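The Blanket on the Sofa
How a spare piece of bedding became the most used textile in the living room, and what it takes to keep one in good order

The living room blanket has no settled name. Stores list it as a throw, a lap blanket, a sofa blanket or, in older catalogs, an afghan. Households tend to call it simply the blanket, and everyone in the house knows which one is meant. It is used in the evening, left where the last person got up, and folded again the next morning.

For most of its history the trade paid it little attention. When the Bondier home furnishings store in Carrillo opened its first linen department in 1989, blankets were sold by bed size and stood on shelves beside the sheets. A customer who wanted something for the sofa bought a crib blanket or a twin and made do. The store now carries 14 throws in its regular line, kept on the furniture floor, and the twin blankets have moved to a lower shelf upstairs.

The change followed the furniture. Sofas grew deeper and leather became a common choice for family rooms. Leather wipes clean and wears well, but it is cool to sit on in winter and can cling to bare skin in summer. A soft covering within arm's reach answers both complaints, and a color that would be too strong for a wall or a rug can be tried at small expense. Pale leather in particular has encouraged buyers toward blues, greens and rust.

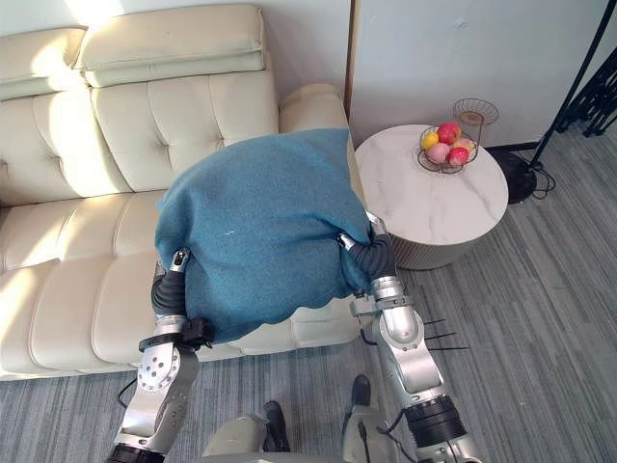
CARRILLO, December

Against cream leather, a teal blanket does much of the work of decoration in a room. The color holds up in strong daylight, when tufted panels and stitched seams tend to wash out in the glare. A fuzzy surface also softens the square lines of a stitched cushion, even when the blanket is only bunched near the armrest. Its one drawback is familiar to anyone who owns such a blanket: a single white fleck of lint shows plainly against the blue.

Bondier's furniture staff report that the same questions are asked each winter, and most of them concern folding. A woven cotton throw keeps a crease and will sit flat in a stack. A plush one does not. It slides, it springs open at the edges, and the lower hem hangs unevenly however carefully the corners have been matched. The staff recommend folding plush in half lengthwise, then in thirds, on a flat surface such as the seat of the sofa. The fold should face outward and the loose edges should be turned toward the back cushion.

There are three usual places for the finished bundle. Over the armrest is the most convenient, although a slippery fabric on smooth leather will work its way to the floor by evening. The back of the sofa is steadier where there is a thick headrest cushion, and a blanket spread along it also protects the leather where heads rest. A basket beside the sofa suits homes with several blankets and keeps the seat clear for guests.

The town's older maker, Plirton, takes a stricter view. Its printed care leaflet asks owners not to leave any strongly dyed blanket on pale leather until it has been washed at least once. New dye can rub off under pressure and warmth, and a blue mark on cream upholstery is difficult to remove. The leaflet advises a first wash alone in cold water, with a plain detergent and no fabric softener. Softener coats the fibers of a plush fabric and leaves the pile flat.

Drying calls for similar restraint. High heat hardens the tips of synthetic plush, and the damage cannot be reversed. Plirton suggests the lowest dryer setting, with the blanket removed while slightly damp and laid over a rail. Once dry, it may be shaken outdoors and brushed in one direction with a soft clothes brush.

Lint is best treated before washing. A roller or a damp rubber glove will lift most of it. Blankets should not share a load with white towels, the source of most pale flecks on dark or bright plush.

The leather deserves attention on the same day. With the blanket lifted off, the seat and armrest can be wiped with a barely damp cloth, following the stitched seams, where crumbs and dust collect. Buttons and tufting should be gone over with the soft brush of a vacuum. Sofas placed near a sunny window benefit from having the blanket moved from one end to the other every few weeks, so that the leather beneath does not age at a different rate from the rest.

Prices in Carrillo vary with fiber more than with size. Finano, a mail-order house with a showroom near the train station, sold 2658 throws last year, most of them polyester plush in solid colors. Its wool models cost 4 times as much and sell chiefly as wedding gifts. The company offers repairs to bound edges on the wool line only. Plush with a worn hem can usually be trimmed and turned under by a home sewer, using a long stitch and a walking foot to keep the layers from creeping.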